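I have finally sorted out the dishes situation, and I'm going to tell you all about it because it's my blog and you can't stop me.

Some background for anyone new. When we moved to the place in Sarnau we lost the dishwasher, and I was very breezy about it. It's only the two of us! We'll wash as we go! By June the bench next to the sink had a permanent heap on it, with a saucepan lid balanced on top, and every time I wanted a clean bowl I had to pull one from the bottom and hold my breath. I lost my favourite mug that way. It was the speckled grey one from the Entili market and I'm still cross about it.

The old rack was one of those big two-storey wire things that takes up half the bench and goes rusty at the feet. I'd scrub the orange marks off the benchtop and they'd be back within a fortnight. So out it went, on the nature strip with a note on it, and it was gone before dinner.

What I wanted was small. Just a flat base and some pegs, so a plate can stand on its edge and the air gets at both sides. I read far too many reviews (one poor soul had measured the gap between the pegs on 33 different racks, and I read the lot) and then went with a plain brown one, mostly for the colour. I do like a pale blue plate against brown. It makes me want to bake something.

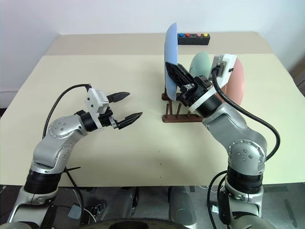 The other half of the plan is that washing up happens in small goes. Four plates, wipe, stand them up, walk off and do something else. I used to save it all for after the news, and by then the porridge had set like grout and I was in a mood. Now I do the breakfast things while the kettle's on for the second cuppa, and it takes me almost 10 minutes if I dawdle, which I do.

Tirta Majimbun left a comment on my last post asking whether bowls work in a peg rack. Sort of! Shallow ones lean nicely if you face them all the same way. The deep noodle bowls just roll over and sulk, so those go upside down on a tea towel, and mugs go there too. I've stopped trying to make one thing hold everything.

Plates get put away before bed, that's the rule, though I broke it last night and probably will again tonight. Glasses I dry by hand because our water leaves spots on them.

Next job is the drawer under the oven, where the baking trays live in a big clattery pile. I tried to get the muffin tin out this morning and the whole lot came with it. If you've got a tray system you're happy with, pop it in the comments, I'm all ears.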